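We use cookies to improve your experience. Accept | Settings

Lecture 3: Speed Correction in Disc Transfers

Discs marked 78 were cut at anything from 70 to 84 rpm. Set the pitch before any noise reduction, as declicking tools behave differently once the file is resampled.

Work from the Zotcombe set, side 27. Find a held note, measure it at 1000 Hz or below, and compare it with the printed key. A semitone error is a speed error of around 6 percent.
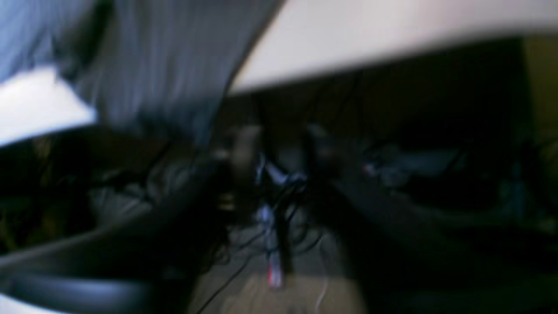 Blue-gray fabric beside a white surface.

Drift across a side is a separate fault. Measure at the start and end of the groove — if the two values differ, apply a ramp. Do not average them.

For next time: transfer 2 sides from the Flilley box, flat, no equalization. Log stylus size and turntable speed. Label files with the Ukano scheme.

Comments (2)

gridleak: Is the 6 percent figure for equal temperament?

lowcut_m: Yes, 5.95. Side 27 also has a bad off-center hole, so check for wow first.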